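Subject: Re: teaching by hand or by remote?

Gemma Carbone wrote:
> Do you still push the arm around by hand at Isville,
> or is it all remote now?

Hi Gemma,

Remote, mostly. We're doing the aluminum frame with the little clear clips on the rails.

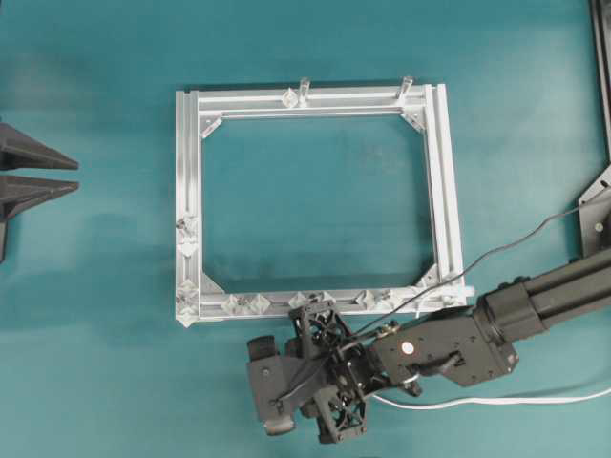 I did 30 demos in July and my wrists were much happier - pushing the arm by hand wore me out by number six!

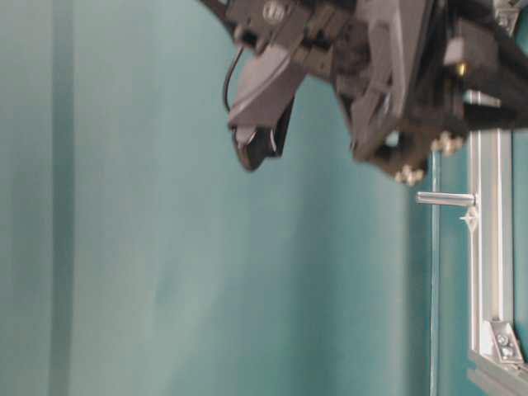 Ubaldo still likes hand guiding for the slow bits near the rails, and I let him.
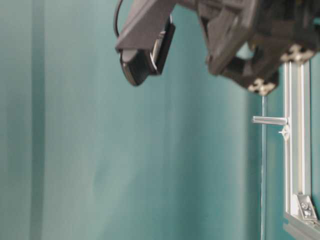 Questions for the list

1. Does anyone mix both kinds in one training set?
2. How slow do you go near contact?

Ubaldo and I are both on here most evenings.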